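换灯之前先换驱动：Truta灯饰行技术间访谈

Truta灯饰行的维修技术间在展厅后面，面积不大，一侧是测试台，另一侧是按型号编排的驱动电源货架。受访者在这家店负责售后技术，入行前做过电源板测试。访谈围绕一个话题展开：家用一体式LED灯具出现闪烁、低端熄灭、关灯后微亮等现象时，问题出在哪里，哪些可以在不更换灯体的情况下解决。应受访者要求，文中不写姓名。

她首先对送修记录作了说明。店里的登记表从前年二月开始统一格式，到访谈时共有2480条，每条对应一盏灯或一组同回路的灯。登记项包括灯具型号、驱动型号、调光器型号、回路上的总功率、故障出现的亮度区间和处理结果。“以前只写‘灯闪’两个字，到了技术间等于没写。闪是全亮时闪，还是压到低亮度时闪，是连续闪还是几秒钟跳一下，对应的原因不一样。”

按她的分类，光源板本身损坏的占20%，其余集中在驱动、调光器以及两者的匹配上，另有少量是接线端子松动。她提醒说，这个比例只反映本店经手的灯，店里售出的吊灯和吸顶灯居多，轨道灯次之，户外灯几乎不收，所以不能拿去推断别的渠道。

谈到判断顺序，她的做法是先把灯从现场的调光器上脱开，直接接市电全亮运行。“直通以后不闪，灯和驱动先放一边，去看调光器。直通还闪，再拆驱动。”有些用户会先换光源板，装回去现象照旧，白花一笔钱。一体式灯具的光源板和散热件之间通常有导热垫或导热硅脂，拆一次就要重做一次界面，原来的垫片一般不能直接复用。

关于调光器与驱动的匹配，她讲得最细。家用回路里常见的相控调光分前沿切相和后沿切相两类。前沿调光器多为可控硅结构，原本配白炽灯这类阻性负载，需要一定的维持电流；负载电流低于维持值时，可控硅提前关断，下一个半波重新触发，看上去就是不规则的跳动。后沿调光器多用MOS管，导通时电压从零缓慢上升，对容性输入的LED驱动较为友好。

“调光器面板上标的功率，很多人只看上限。”她说，“下限同样重要。以前一盏吊灯接十几只白炽蜡烛泡，总功率几百瓦，换成LED以后剩几十瓦，有的回路再少一点，调光器就落到最小负载以下了。”这类情形下换灯没有用处，可以换一只最小负载更低的调光器，也可以在回路末端并联一只匹配的旁路负载模块。她倾向前一种。旁路模块会发热，装在吊顶盒里散热条件差，检修时也不容易找到。

关灯后微亮是另一类常见问题。带指示灯的开关、两线制的智能开关都会在断开状态下留一条小电流通路，长线平行敷设时还有分布电容耦合。微小电流给驱动的输入电容充电，充到启动电压后放一次，灯就闪一下，然后再充。若驱动的启动门限低，则表现为持续的暗光。她的检查方法是断电验电后确认开关接的是相线，再看开关盒里有没有零线。“盒里有零线，就换三线制的开关，一次解决。没有零线，再考虑并电容模块。”开关误接在零线上的情况，她要求一律先改线再谈别的，灯具断开后仍然带电，更换光源时有触电危险。

对不具备电工资格的读者，她的意见很明确：面板以内、灯座以上的接线都交给持证电工，用户能做的是记录现象和抄型号。

谈到驱动的选配，她拿出一只Famis恒流驱动和灯体上拆下的原装驱动作对照。恒流驱动的标签上有一个输出电流值和一段输出电压范围，替换时电流值必须与光源板一致，电压范围要把光源板的工作电压包进去，并且两头留出余量。“电流高了，灯会亮一点，用户往往觉得修得不错，结温也跟着上去，光衰提前。电压范围卡在边上，冷机启动时正向电压偏高，驱动可能反复进保护，表现为开灯后闪几下才亮。”

恒压驱动的逻辑不同，多用于灯带和部分线形灯，输出电压固定，功率按负载总和选取。把恒压驱动接到没有限流电路的恒流光源板上，光源板很快会过流。两种驱动外壳相近，端子也相近，她在货架上用不同颜色的标签分开，并且分层放置。

外壳尺寸在吊灯上是个实际限制。吸顶盘内部高度有限，原装驱动常做成细长或者环形，通用品放不进去。她见过把驱动塞在吸顶盘外、用扎带固定在吊顶龙骨上的做法，二次侧导线加长以后压降增加，干扰也容易窜进来，检修口又没有预留。遇到放不下的型号，她宁可向厂家订原尺寸件，等货期长一些。

Arrieta的几款环形吊灯就属于这种情况。驱动是环形灌封结构，损坏后不能拆开维修，只能整件替换。店里按销售量备了少量库存，停产型号则在停产通知下来时一次性补足。她认为售前应当把这一点告诉顾客：一体式灯具的可维护性，很大程度上取决于驱动能不能单独买到，以及拆换时需不需要把整灯取下来。

“水晶灯反而好办。”她说。大型水晶吊灯多数仍用螺口灯座，光源是标准件，坏一只换一只。麻烦集中在同一盏灯上混用不同批次的灯泡。蜡烛泡内置的驱动方案不同，切相后的响应曲线也不同，调到低亮度时有的先灭，有的仍亮，同一层灯臂上明暗不齐。她建议一盏灯的灯泡一次买足，另留备用，外盒也留着，上面有批次信息。

色温标称一致也不等于颜色一致。同为暖白，不同厂家的色坐标可以落在允许范围的两侧，单独看没有问题，并排就能看出偏粉或者偏绿。水晶和镀金件会放大这种差别，磨砂罩则会减弱。店里为展厅补灯时，会先在测试台上把新旧灯并排点亮，稳定后再看。 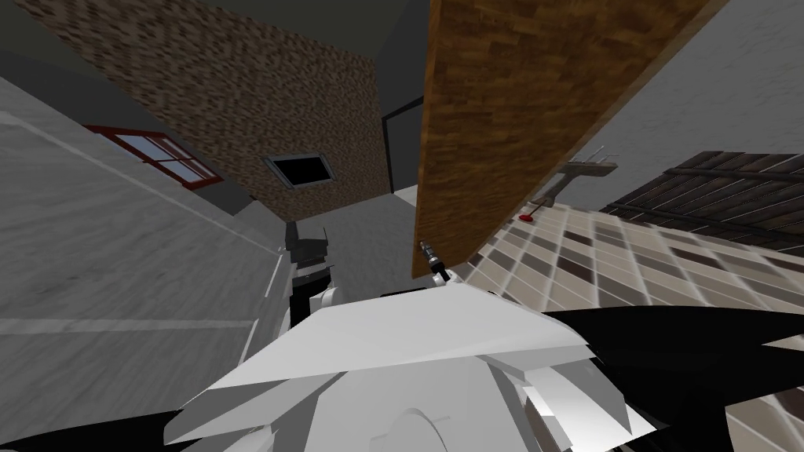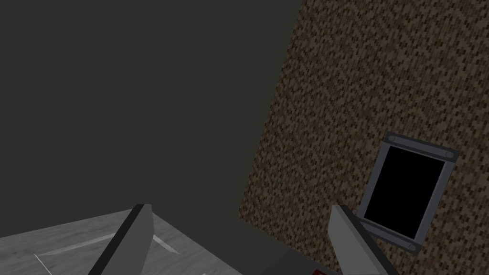
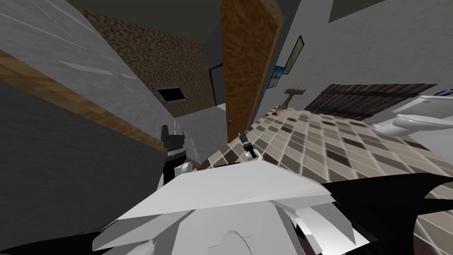 本页最后修改：2025年12月7日

访谈的后半部分转到测试流程。修好的灯出技术间之前要做老化，时长72小时，其中一段全亮，一段压在最低稳定亮度，中间穿插开关循环。她解释说，开关循环主要考验输入端的浪涌抑制元件和启动电路，低亮度段考验驱动在小占空比下的稳定性。只做全亮老化，后者查不出来。

老化期间记录外壳温度。驱动外壳上一般有一个标着tc的点，热电偶贴在这个位置，读数不得超过标签上的数值。灯具在测试台上敞开散热，装回吊顶以后温度会高，所以台上的读数要留余量。对嵌入式筒灯，她会用一只自制的封闭箱模拟吊顶内的条件，箱体尺寸固定，便于前后比较。“箱子不标准，数据只能自己跟自己比，但同一个型号换了驱动前后差多少，是看得出来的。”

频闪的测量用光电探头接示波器，看波形的频率和调制深度。手机镜头里出现条纹，只能说明光输出有周期性波动，条纹的深浅还跟快门设置有关，不能拿来定级。她碰到过顾客带着手机录像来要求退货，测下来调制深度很低，频率很高；也碰到过手机里看不出条纹，实测却有明显的两倍工频波动的灯。后一类多为省去了滤波环节的简单驱动，价格低，接调光器以后波动更大。

在浪涌电流的问题上，她提醒集中控制的用户注意。LED驱动的输入端多为整流加电容，上电瞬间的电流峰值远高于稳态值，持续时间很短。一个回路挂的驱动多了，稳态电流远没有到断路器的额定值，合闸时也可能跳闸，继电器触点则可能粘连。粘连之后现象是灯关不掉，用户多半以为是控制系统死机。处理办法有拆分回路、选用过零投切的继电器，或者在前端加浪涌限制器。驱动规格书上通常会给出某一型号断路器下允许并接的数量，设计回路时应当按这个数量走，不宜只用功率去除。

店里参与过一个名为Vuleo的旧宅改造项目，她负责灯控部分的复核。原设计在客厅和餐厅使用相控调光，卧室使用0-10V调光，走廊用普通开关。复核时发现，卧室的0-10V信号线与市电线穿在同一根管内，而所选信号线的绝缘等级不够，只能重新布线。调试阶段又出现灯只能调到很暗而关不掉的现象。“0-10V信号降到最低，多数驱动只是停在最低亮度，关断要靠主回路上的开关或继电器。图纸上漏了这一只继电器，现场的人查了半天信号线。”

餐厅的问题出在调光曲线。吊灯用对数曲线，旁边的轨道灯用线性曲线，同一个滑块从高往低推，中段两种灯的亮度明显脱节。人眼对亮度的感受接近非线性，对数曲线看起来比较均匀，线性曲线在低端变化过快。控制器上可以分别设定曲线和上下限，前提是两种灯分在2个通道上。原设计并在一个通道里，后来借着重新布线的机会拆开。

她对最低亮度的设定另有说明。调光器上的下限微调旋钮，出厂位置未必适合所接的灯。调试时把滑块推到底，慢慢调旋钮，找到所有灯都能稳定点亮的位置，再往上留一点。之后关断，等灯冷下来，从最低位置重新开灯，确认每一只都能启动。有些驱动在已经点亮的状态下可以维持很低的亮度，从这个亮度冷启动却起不来。省掉这一步，交付后就会接到部分灯不亮的投诉。电网电压白天和夜间有差别，条件允许时两个时段各试一次。

轨道灯的故障另有特点。三回路轨道的灯头靠旋钮选择回路，接触片经过反复拆装后弹力下降，接触电阻增大，表现为碰一下亮、再碰一下灭。她要求展厅同事移动轨道灯前先断电，带电滑动会在铜条上留下电弧烧痕，之后每次经过这个位置都接触不良。已经烧出痕迹的轨道，轻微的可以在断电后清理，严重的整段更换。不同品牌的轨道头外形接近，机械上能扣进去，接地片的位置却可能对不上，这种情况不允许混用。

低压磁吸轨道的供电端是恒压电源，压降是主要限制。轨道越长、电流越大，末端电压越低，灯具内部如果带有恒流变换，末端仍能维持亮度，但输入电流会增加；没有变换级的灯则直接变暗。加长轨道时应当重新核算，必要时两端供电，两端须来自同一只电源，导线的极性在连接前逐端核对。输出端能否并联，以电源规格书为准，规格书没有写明的按不能并联处理。

关于保修，她解释了店里的处理口径。驱动保修期为2年，自安装单上的日期起算，没有安装单的按发票日期。用户自行更换调光器后出现的匹配问题不属于灯具故障，技术间可以代为测试，并出一份记录，写明所测灯具和调光器的型号、回路负载以及各亮度段的现象。这份记录只对所测的组合有效，换一个批次的灯泡，结论就可能不同。

厂家公布的兼容列表，她会看，但不全信。“列表里写兼容，要看兼容到什么程度。有的指不损坏，有的指全程无闪烁，还有的只测过一只灯接一只调光器。顾客家里是一只调光器带一组灯，输入电容加起来，条件已经变了。”她希望列表至少给出三项内容：测试时的灯具数量范围、可达到的最低亮度、调光器的固件或硬件版本。最后一项常被忽略，同一型号的调光器改版后，切相方式的默认值可能变动，外观没有差别。

被问到噪声时，她把来源分为三处。调光器内部的滤波电感、驱动内部的电感和陶瓷电容，以及灯体上被振动带动的金属件。前沿切相时电压突变，电感和电容受到的激励较强，嗡声也较明显，换成后沿以后往往减轻。若灯体本身有共振，可以用手轻扶罩沿判断，声音随之改变的，在接触面加垫片即可；操作前确认灯罩温度不高，并且不要触碰带电部位。驱动本体发声又在保修期内的，整件更换。

对准备换灯的家庭，她给出的建议集中在资料上。拆旧灯之前，拍下接线、端子编号和驱动标签；开关和调光器的型号从面板背面抄，正面的装饰框不带这些信息；同一个调光器控制哪些灯，逐个开关确认后写下来。带着这些资料到店，当场可以筛掉大部分不合适的组合。只带一张灯的照片来，能谈的多半是外观。

吊装方面她补充了一点。驱动移位或者加装模块以后，吸顶盘内的导线增多，合盖时容易把导线夹在盘沿和吊架之间。绝缘被压破后，当时未必短路，热胀冷缩一段时间才显现，严重时金属灯体带电。她要求合盖前把导线理到一侧，用线夹固定，合盖后用绝缘电阻表复测相线对外壳的阻值，驱动的输入端按规格书决定是否需要脱开。有接地要求的灯具，接地线最后拆、最先接。

至于智能灯具，技术间目前只处理电源侧。通信模块与驱动做在同一块板上的，模块失效就要换整板；分体的可以单独换，换后需要重新配网并恢复场景。她建议用户保留墙面的实体开关，并确认灯具的上电状态设置：停电恢复后是全亮、保持上次状态还是关闭。带电池备份的网关在停电时仍在线，灯具掉线后重新加入需要时间，这段时间内发出的指令会丢失。

技术间接下来要整理的是调光器与驱动的组合记录。登记表里已有的数据按灯具型号排列，查一只调光器能配哪些灯并不方便，她准备另建一张以调光器为主键的表，把负载范围和冷启动下限写进去，供展厅同事在销售时查询。尚未做过冷启动测试的组合会留空，不以厂家列表的数据代填。

送修须知
送修灯具请连同原驱动、固定件和安装说明书一并带来。玻璃及水晶配件请先取下，由用户自行保管。整灯过大、不便搬运的，可只送驱动和光源板，并附上调光器型号。断电拆卸由持证电工完成，技术间不通过电话指导带电操作。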